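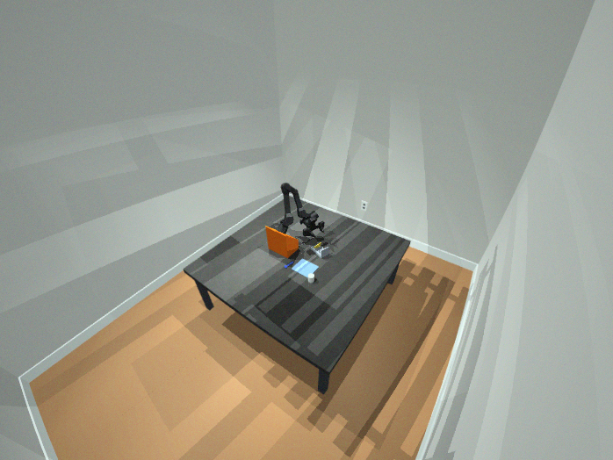

Four-legged tables rock on our floor and I would like to fix this at the feet instead of adding cardboard every few weeks. The floor is a poured slab with a thin coating, in the back part of a rented unit in Jarkidcombe. The table stands toward a corner, and its legs are short, straight and square in section, so there is no taper or foot to hide a shim against. I measured diagonal to diagonal with a string and the frame is flat to within 2 mm. The rock is larger than that. If I turn the table a quarter turn, the rock moves to the other pair of legs. Grinding the floor is not allowed under the lease. Are threaded leveling feet the correct solution, and if so, do I need them on all the legs or only on the short side of the rock? I would also like to know how to find the low spot without a laser.

**slab_and_string**, Jarkidcombe
Posted 01/11/2025

---

**benchnotes**

If the rock changes legs when the table is turned, the floor is the main cause. A twisted frame on a flat floor rocks on the same pair of legs wherever it is put.

Fit threaded feet on all the legs. With feet on only one or two, you can stop the rocking, but you cannot level the top, and the top will end up following whichever three legs were left alone.

Procedure:

1. Turn the table over and find the center of each leg end by drawing the diagonals.
2. Drill for a threaded insert. Leave enough wall on each side that the leg does not split. If the legs are hollow metal, do not drill - use a push-in insert made for square tube.
3. Screw all the feet fully in, then back each one out by two turns. This leaves travel in both directions.
4. Stand the table up in its final place. Put a level along one edge and adjust the two feet on that edge.
5. Level across the other direction with the remaining pair, moving both by the same amount.
6. Press on each corner in turn. Take up whatever rock is left with one foot only.
7. Tighten the lock nuts and check again. Tightening often moves the foot slightly.

I use the Surno 3338 foot, with a 32 mm pad. The pad swivels, so it sits flat where the slab slopes. A smaller pad will mark a coated floor.
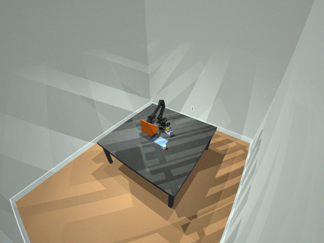 *Bands of lighter grey across a dark top, most distinct on the right half.*

Do not judge level by eye from reflections or stripes of light on a dark top. They show where the light lands and say very little about slope. Use the level.

---

**quarter_turn**

Before you drill anything try rotating it in smaller steps. On a floor with a gentle dip there is usually a position where all four feet touch. It worked for mine. It won't be level but it won't rock either. Doesn't help much if it has to line up with the walls I guess.

---

**dry_pack**

Agree with the feet. For finding the low spot, use a straight board longer than the leg spacing. Lay it on edge across the floor, slide a feeler gauge or a stack of cards under it and write the gap on masking tape at that point. Repeat on the other diagonal. The landlord of our unit in Flotalcombe asked for these readings, so keep the tape until you have copied them down.

Check the board first: draw a line along it, flip it over and draw again from the same end points. If the lines separate, the board is bowed.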